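Dustpan

A dustpan is the flat-mouthed scoop you sweep dirt into, and I've been keeping this entry on the Kudutside household pages long enough to have opinions about it. The basic idea is simple: a low front lip, sides to stop the crumbs wandering off, and something to hold on to. Metal ones were the usual thing in my grandmother's house (hers had a dent you could rest an egg in!), and plastic took over later.

The size most people buy is about 30 centimeters across. Edvin Dalen, who wrote the older version of this page, liked them narrower, and we went back and forth on it for most of May.
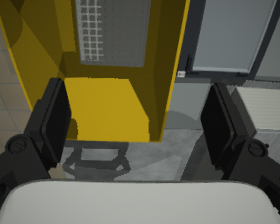 Emptying is where I think the design gets interesting. A pan with a long handle has to be tipped a fair way before the dust lets go, and fine stuff like flour clings in the corners whatever you do. It helps a lot if the thing you're tipping into is wide open at the top and gets narrower going down, like the big yellow container here, so the dust has sloping sides to slide along. I also like a pale color inside, though even yellow goes olive and brown once it's in shadow.

Then there's the line of dust that never goes over the lip. Gergely Bozsik calls it "the Fleria line" after the street he grew up on, and the name has stuck with a few of us. A rubber edge shrinks it. A damp paper towel gets the rest.

See also: Broom; Hand brush; Crumb tray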